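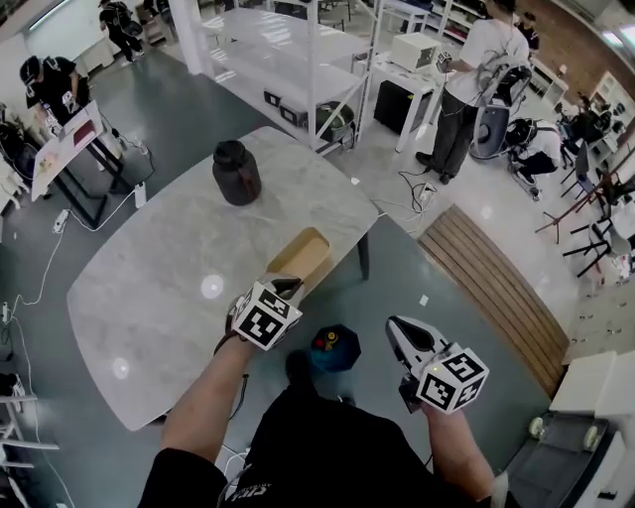

Work on the shared room at Akolgo is on schedule for the period to 2022-09-23. The first half of the Lomel grant went on furniture and storage, and most of it is now in use. The marble-patterned table with the rounded corners has become the main place for sorting small items, with an open tan tray on top to keep them together. White shelving stands behind it for the boxes and bins. We had planned on a second table of the same kind but put the money into shelves.
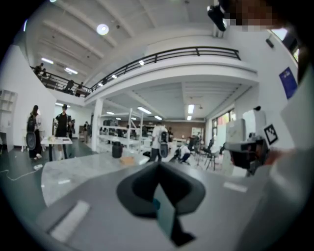
Spending to date is nearly 3000, including delivery from Flesano. A further 500 is held back for wall fixings and labels. The July order from Sterkberg came 2 shelves short — these have been credited and will be reordered next period. Small items are now sorted at the table before they go to a shelf, and the list of what goes where has 14 headings. It needs another pass, as tools and spare parts still overlap.

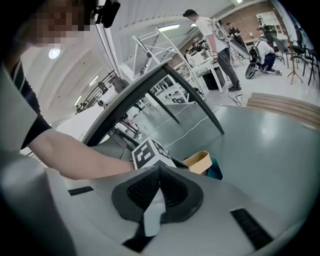
Still open are the cables and the seating. We have asked for a quote on floor covers for the cables and expect it before the next report. Chairs and stools have no fixed place yet and tend to end up wherever they were last used. We propose marking out an area for them along one wall, at no extra cost to the grant. The request for the second payment will follow once the reorder is confirmed.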